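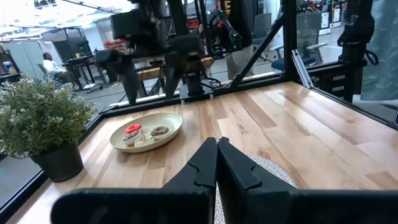
Hiverine Match Log

A data set of club rugby matches, written up by hand and checked by people who love the game a bit too much. It covers 80 matches from the Gernis regional competition, men's and women's, with every score, card, substitution and kick at goal we could pin to a minute. If you've ever wanted to know whether a side really does fall apart after a yellow card, you're in the right spot!

What's in it

matches.csv has one row per match: home side, away side, venue, final score, half-time score, referee code and a weather note in the scorer's own words (some of these are wonderful, please read them).

events.csv has one row per event, in match order. Event types are try, penalty try, conversion, penalty goal, drop goal, yellow, red, sub on and sub off. Missed kicks are in there too, with the outcome column set to "miss".

kicks.csv has 590 kicks at goal, each with a rough spot on the field on a 10 metre grid. The grid is coarse on purpose. We tried a finer one in the first season and two people coding the same kick kept landing in different squares.

How it was put together

Benedita Guerreiro started the log as a paper notebook on the sideline at Barnik, and the early matches still carry her shorthand in the notes column. "LQ" means lineout quick, "SG" means scrum going nowhere. Lurdes Mendes typed it all up, wrote the checking script and has since coded most of the women's matches from club video.

Each match was coded by one person and then checked by another against the scorer's sheet. Where the sheet and the video disagreed on a score, we kept the sheet and put the difference in the notes. Where they disagreed on a time, we kept the video.

Minutes

The minute column runs straight through from kick-off, so the second half starts at 41. Stoppage time in the first half is written as 40+1, 40+2 and so on, which means the column is text and not a number. Use minute_num if you want to sort or plot. It's a much nicer column to work with and it saves you from a nasty surprise with half-time penalties.

Known gaps

Ramalho played a good chunk of one season on a ground with no clock, so the times for their home matches come from video only. These are marked clock = none.

Subs are patchy in the lower grade. Front row changes are usually right, but the back line gets messy late in a match when half the bench is on.

Bonus points aren't stored. The competition changed its rules partway through and it's easy enough to work them out from the tries and the final margin - there's a small helper in tools/points.py that handles both versions.

Players

There are no player names. Each player has a code that stays the same across seasons, even if they change clubs. Please don't try to match codes back to people. It's a small competition and everyone knows everyone.

Version 2

New in this version: kicks.csv, the women's matches, and a fix for penalty tries that had been given a conversion they never needed. Files from version 1 won't join cleanly with these because the match codes changed, so grab the whole lot again.

Using it

Free for coaching, study, club newsletters and settling arguments. Credit "Hiverine Match Log" and tell people which version you used. It isn't licensed for betting products.

Found a mistake?

Open an issue with the match code and the minute, and a line on what you saw. Corrections from people who were at the ground are gold, and we try to get them into the files by the end of each month. The next big tidy-up is in May, once the finals are coded.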